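3.2. Surfaces de travail et petits appareils à poste fixe

L'enquête a porté sur 141 logements, visités entre le printemps et le mois d'août. Dans chacun d'eux, les occupants ont été interrogés sur les objets qu'ils laissent en permanence sur leur plan principal, table ou comptoir, et sur la manière dont ils nettoient la surface autour de ces objets. Le protocole d'entretien, établi par Shahbazi et Kordestani, distingue l'encombrement permanent (appareils qui ne quittent pas le plateau) de l'encombrement passager (courrier, vaisselle, denrées en attente de rangement). Seul le premier est traité dans cette section.

Les appareils à coque blanche posés à même le plateau forment la catégorie la plus souvent citée par les ménages du quartier de Menine. Leur poids et la longueur du cordon sont invoqués pour justifier qu'on ne les déplace pas. Le nettoyage s'effectue alors par contournement : l'éponge suit la base de l'appareil, s'arrête à l'angle et reprend de l'autre côté. Plusieurs personnes interrogées reconnaissent ne soulever l'appareil qu'à l'occasion d'un grand ménage. Lorsque deux appareils sont placés l'un derrière l'autre, l'intervalle qui les sépare échappe à l'entretien courant, même chez les ménages qui déclarent essuyer leur table après chaque repas.

La teinte du plateau intervient également. Sur un bois clair au veinage fin, les enquêtés disent repérer plus difficilement les miettes et les traces sèches, surtout dans les zones où la lumière se reflète. Azimi avait déjà formulé cette remarque à propos des tables de réfectoire. La figure 4 présente un plateau de ce type, avec la partie basse d'un grand appareil blanc dont le coin avant est arrondi et, derrière lui à gauche, un second objet blanc, plus petit.

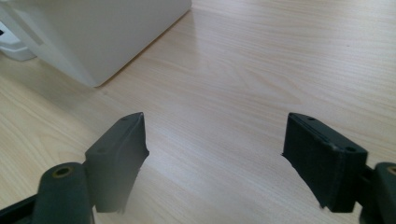

Figure 4. Plateau de bois clair et bases d'objets blancs posés directement sur la surface.

3.3. Conséquences pour la définition de la surface utile

La surface utile a été définie comme la portion du plateau qu'un occupant peut dégager sans déplacer d'appareil. Cette définition exclut l'emprise des bases, mais aussi la bande arrière rendue difficile d'accès par la hauteur des coques. Dans 70 logements, les occupants ont tracé eux-mêmes cette limite au ruban adhésif, en présence de l'enquêtrice. Le tracé obtenu s'écarte presque toujours du bord réel des appareils : les occupants conservent une marge, qu'ils associent à la crainte de heurter l'objet ou de mouiller sa base.

Zakharchenko propose de compter cette marge dans l'emprise de l'appareil. Nous avons retenu cette convention pour l'ensemble des tableaux de la section 4, à l'exception des plateaux de moins de 70 cm de profondeur, où la marge avant se confond avec le bord de la table. Les relevés concernés y sont signalés par un astérisque.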